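**Garment Care Forum > Folding and Storage > Striped knits: fold along the stripe or across it?**

**e_escobar** (Moderator)
21 July 2006

Members are asked to keep discussion of striped knitwear in this thread. The previous one reached 146 replies and has been locked. The question remains whether a striped knit shirt should be folded with its stripes or against them when it is to be stored flat.

The Semwal guide, which many of us follow, recommends folding with the stripe. I would welcome reports from members who have tried both.

Edith Escobar

---

**patenard_linens**

With respect to the moderator, I cannot support the Semwal method for knits. A crease that runs beside a white stripe shows as a second, crooked stripe when the shirt is opened. At Patenard we fold across. We stored 66 navy shirts in this manner in February and received no complaints regarding creases.

---

**truris611**

> At Patenard we fold across.

That may suit a shop, where shirts are sold within weeks. In a household drawer the cross fold produces a ridge at the chest, and the ridge has to be steamed out. I fold with the stripe and place a sheet of tissue inside. I also question whether the stripe matters as much as the surface. A bare tabletop allows the knit to slide while the sleeves are being brought in.

---

**patenard_linens**

The ridge at the chest is a result of folding in half. Folding in thirds avoids it. I agree with truris611 regarding the surface.

---

**gristisance**

I wish to raise a matter that precedes the fold. Most of the difficulty reported in this forum begins with a shirt that has not been laid out properly. 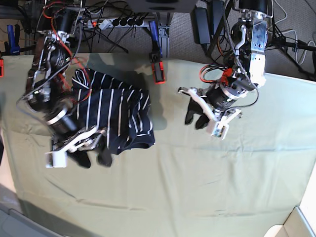
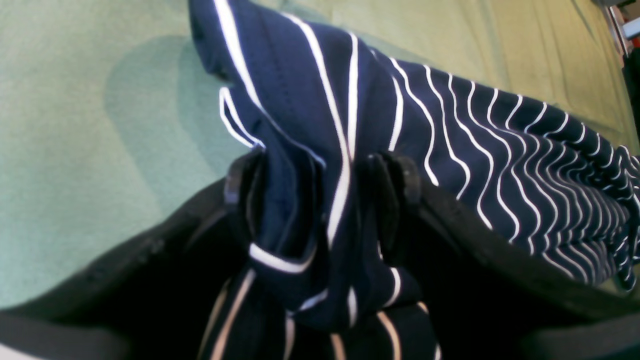
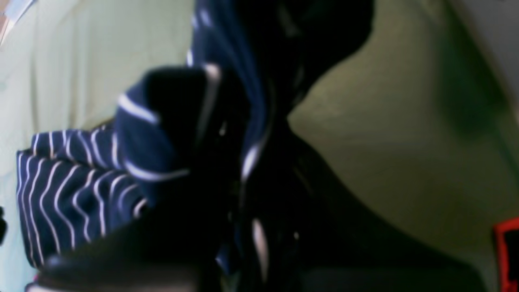

My own practice is to find the hem before anything else and to work upward from it. A knit shirt taken from a basket will rarely show its front or back at once, and pulling at the nearest sleeve only tightens the bundle. On a navy shirt with thin white stripes, such as this one, the stripes are a useful guide: where they bend or ripple, the cloth is still gathered and should be eased flat by hand before any fold is made. A plain shirt offers no such help. I keep a cloth on the table for the same reason truris611 gives — the knit stays where it is put.

---

**truris611**

I accept the point about the hem. I do not accept that easing by hand is sufficient for a heavier knit, which in my experience must be shaken out first.

---

**gristisance**

Shaking stretches the shoulders. I would advise against it for any knit, heavy or light.

---

**e_escobar** (Moderator)

Both views are noted. Members wishing to discuss shaking and stretching should refer to topic 470, which remains open. Replies on the direction of the fold may continue here.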